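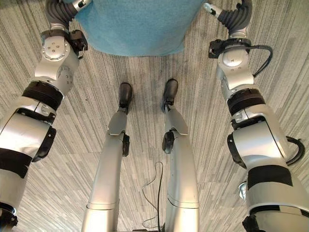 Session 4: The life update post

Writing About Yourself Online, handout for the evening group
Tutor: Elfriede Rieger

Please read before class. Bring one life update post you liked and one you gave up on.

What the form claims to do

A life update says it will tell you what has happened since the writer last posted. Most don't. They tell you what has gone well, in date order, with an apology at the top for being away. I doubt many readers noticed the gap, and I'm not sure the apology is meant for them.

Text A: "Hello from Lundanby"

The writer has moved to a new town and started a job at a firm called Rathjen. The post runs to 2,135 words. We learn the colour of the hall and what she paid for the sofa. Her reasons for leaving Arkberg get 2 sentences, and one of those is a thank you to her old flatmates. Mark the place where you stopped believing her. I stopped at "everything just fell into place".

Text B: "December, briefly"

Only 198 words, and people tend to call it the honest one. I would be careful there. Short and sad can be as much of a pose as long and cheerful. Look at what he says about his sister and ask whether she was asked.

Points for discussion

Who is the post for? "My readers" won't do as an answer.
Does a promise to post more often ever do any good?
Is a list of goals for the coming year still a life update, or has it turned into something else?
When a writer says the bad parts are "for another time", do you expect to read them?

Written work

Write an update covering the past six months. Leave out any apology for silence and the word "journey". Include one thing that is still unsettled and don't settle it in the last paragraph.

Upload to the Astameck folder by June 22, 2024. Late pieces will be read but not marked.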